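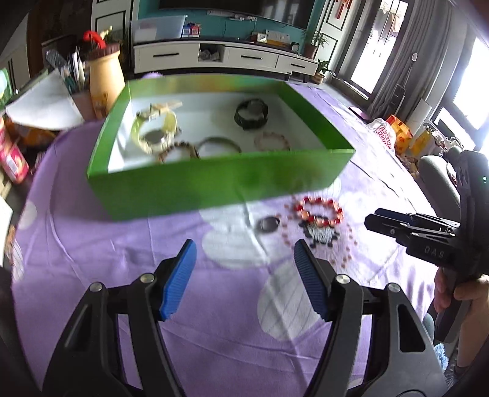

9/9/24

Didn't sleep much because of the heat, so I was up before six and did the sorting I've been putting off since the move to Greva. Mom's sister is giving up the flat in Sasel and everybody gets to pick something small before October. I said I wanted the recipe cards and I meant it, but I keep thinking about the beads too. The red and white ones are on the purple tablecloth by the green box, and the brown wooden ones are in it, next to the watch, and I can't for the life of me remember which string she wore to my graduation!

Siebe Maes called at lunch about the choir trip. There are 42 of us now and the bus from Mulder holds 57, so we can bring partners after all – I told him to put me down for two seats and then panicked, as I haven't asked Dan yet. Rehearsal was okay. We did the slow piece twice and the altos (me included) went flat both times.

Made the bean soup from card number one tonight. Too much salt. Her handwriting is awful, it could say a spoon or a cup. Dan ate two bowls anyway and said yes to the bus.

Must call the dentist tomorrow.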